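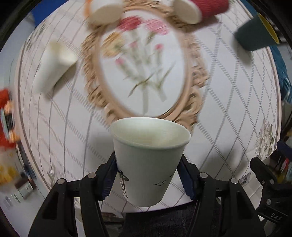
I nearly missed the Tilanley open day, as the bus from Nimesgate runs every 80 minutes and I'd written down the wrong stop. I'm so glad I didn't! If you've ever been curious about the software side of manipulation work (the part that never makes it into the glossy videos) then put this one on your list for next February.

The lab is up one flight of stairs at the back of the old Kershaw building, and the tour started with Benedetta Farina, who looks after their data tooling and talks at a tremendous clip. I took four pages of notes and can read maybe three of them.

Her bit was the hand-held grippers. You walk around with a gripper in your fist, with a camera on it, and do the job yourself. Paper cups, mostly. You pick one up, put it down, go for the next one. What comes out the other end is a wide, bendy video plus a track of where the gripper was in space and how far the fingers were open, and all of that goes off to train the policy. I'd read papers on this and thought I understood it. I didn't appreciate how much plumbing sits between the recording and the training!

Take timing. The camera and the finger-width signal each have their own clock, and Benedetta's group spent 5 weeks last winter chasing a lag between the two. The policy they'd trained kept closing just short of the cup. They'd blamed the network, then the lens calibration, and it was a buffer in the logging code. She pulled up the before and after plots and you could see the two curves slide together. I got a bit of a thrill from that, which tells you how I spend my evenings.

Then there's working out where the camera is. They run visual tracking over each recording, and it likes surfaces with plenty going on. A patterned tablecloth gives it lots of corners to hang on to, though a repeating pattern can fool it if you swing the gripper too fast and the picture smears. Their tool colours each recording by how confident the tracker was, and anything that drops out for more than 3 seconds gets kicked into a review queue. I had a go at reviewing. I was slow and much too generous, and the student beside me overruled me on nearly everything.

After a cup of tea (bring your own biscuits, there were 14 of us and one packet) we moved on to planning with Proltumham, their in-house scheduler. It decides which cup to go for when a few are tipped over on the table. I asked why the policy couldn't work that out by itself and got two different answers from two people, who then carried on arguing after the rest of us had moved along. From what I gathered, the learned part handles the reach and the squeeze, and Proltumham picks the target and checks the arm can get there without clobbering its neighbour. Paper cups are a good test for the squeeze, being so easy to crush.

My one grumble was the last session, on labelling, which was slides the whole way and in a very warm room. I'd have happily swapped it for another turn at the review queue. The viewer runs in a browser, by the way, and I've already pestered Benedetta about whether outsiders can try it on their own recordings. She said to email her after the next release, so I've put a note on the fridge.

Parking is around the back off the lane, and the lift is slow.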